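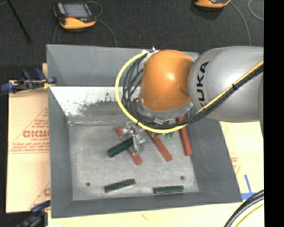
Bras KUKA au-dessus d'un bac gris, tuyau jaune et câbles noirs attachés ensemble.

Jevano : recettes manuscrites de Rurneck, transcription et fiche de données

Ce site utilise des cookies pour mesurer la fréquentation. Accepter / Refuser / Gérer mes choix

Résumé

Jevano est un petit corpus de recettes de cuisine transcrites à partir de cahiers manuscrits. Les cahiers proviennent de la commune de Rurneck et ont été écrits par plusieurs mains, dont la plupart ne sont pas identifiées. Le corpus contient 149 recettes, réparties sur 85 pages. La langue est le français, avec des mots régionaux et quelques passages que je n'ai pas réussi à lire.

Je précise que le français n'est pas ma langue maternelle. Les transcriptions ont été relues, mais les explications de ce fichier sont de moi seul. Si une phrase est maladroite, je vous prie de me le signaler, je la corrigerai volontiers.

Contenu du dépôt

Le dépôt comprend deux fichiers de données. Le premier, recettes.csv, contient une ligne par recette. Le second, mesures.csv, donne la liste des unités anciennes ou vagues (la pincée, le bol, la noix de beurre, le verre à moutarde) avec leur équivalent proposé, quand il existe. L'encodage est UTF-8 et le séparateur est le point-virgule, car les virgules sont très nombreuses dans le texte des recettes.

Champs de recettes.csv

Chaque ligne comporte six champs.

id : identifiant de la recette, stable d'une version à l'autre.
page : numéro de la page dans les cahiers, selon l'ordre où ils m'ont été remis.
titre : titre tel qu'il est écrit, ou vide si la recette n'en a pas.
texte : transcription complète, ratures comprises.
categorie : soupe, viande, poisson, légume, dessert, conserve ou divers.
remarque : notes du transcripteur.

Quand une recette continue sur la page suivante, seule la première page est indiquée. C'est un choix que je regrette un peu, mais le modifier maintenant casserait les citations de ceux qui utilisent déjà le corpus.

Règles de transcription

L'orthographe d'origine est conservée. On trouvera donc « oignon » et « ognon » parfois dans la même recette, et « cuillère » sous toutes les formes possibles. Les abréviations ne sont pas développées. Un mot barré est placé entre deux tildes, un mot illisible est remplacé par [ill.], et une lecture douteuse est suivie d'un point d'interrogation entre crochets.

Les taches ne sont pas signalées, sauf si elles cachent du texte. Les calculs écrits dans les marges (prix des œufs, listes de courses) ont été laissés de côté, à l'exception de ceux qui changent les proportions d'une recette. Dans ce dernier cas, ils sont recopiés dans le champ remarque.

La ponctuation m'a posé plus de difficultés que l'orthographe. Plusieurs recettes sont écrites d'un seul trait, sans aucun point, et il n'est pas toujours clair si « laisser reposer » concerne la pâte ou la garniture. Je n'ai rien ajouté.

Limites connues

Les desserts sont largement plus nombreux que les autres plats. Il ne faut pas en conclure que l'on mangeait surtout des gâteaux à Rurneck : il est probable que l'on notait ce que l'on faisait rarement, et que la soupe ordinaire se passait d'écriture.

Les temps de cuisson sont souvent absents, ou bien exprimés par « four doux », « bon four » et « four de boulanger ». Le fichier mesures.csv ne propose pas de température pour ces expressions.

Certaines recettes de conserves ne respectent pas les règles actuelles d'hygiène. Elles sont publiées pour leur intérêt linguistique et historique, et je déconseille de les suivre, en particulier celles des haricots et des champignons.

Utilisations prévues

Étude du vocabulaire culinaire, histoire locale, exercices de lecture d'écritures manuscrites. Le corpus est trop petit pour des statistiques sérieuses sur la langue. L'outil de recherche Wei peut lire recettes.csv directement ; pour Grorkent, il faut d'abord remplacer les points-virgules par des tabulations.

Licence et citation

Les transcriptions peuvent être réutilisées librement, à condition de mentionner « Corpus Jevano, Rurneck ». Les cahiers eux-mêmes appartiennent toujours aux familles et leurs images ne sont pas distribuées.

Modifications récentes

Janvier : correction des titres en double, ajout de « quarteron » dans mesures.csv, une recette de gelée de coings déplacée de « dessert » à « conserve ».

À faire : vérifier les renvois du type « voir la pâte de l'autre cahier », dont plusieurs ne mènent encore nulle part.

Partager cette page · 6 partages · 2 commentaires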